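18th July
By Obed Boateng

The puffer had to go in the bag, and the bag had to go to Grollunach, where it snows in July and everyone is very cheerful about it. Mina had never been so happy to pack anything in her life!

She had bought it for 408 in a shop in Tuhiwai that smelled of oranges, and she had worn it on every walk since October, up the hill, down the hill, out for bread. It was the best coat she had ever owned. It was like being hugged by a cloud with a zipper.

So she started on the red and white squares of the old bedspread, her grandmother's bedspread, with the little characters she had given names to when she was small (the grumpy one was Darton, and he had never once been cheered up).
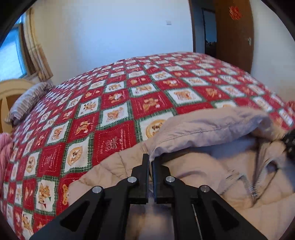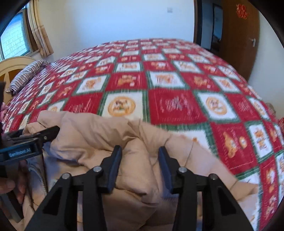
Red squares, white squares, and so much padding on top of them!

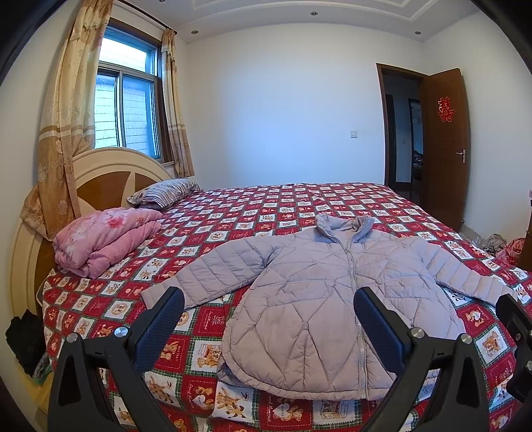 Sleeves first, Ashraf El Sherbiny called up the stairs, always sleeves first, and then you roll it from the bottom so the air goes out at the collar.

"I was going to fold it!" she shouted back.

Folding was for shirts, he told her. A puffer wanted rolling, and if she sat on it halfway through she could get another pair of socks in.

She crossed the sleeves over the front, lovely and neat, and rolled, and sat, and the coat let out a long sigh under her. Oh, it was wonderful. She laughed so much that she had to start over, and the second time she bounced.

Five pairs of socks went in after it. Then the wool hat, then the map with Gralus circled twice in green pen.

Last updated 18 hours ago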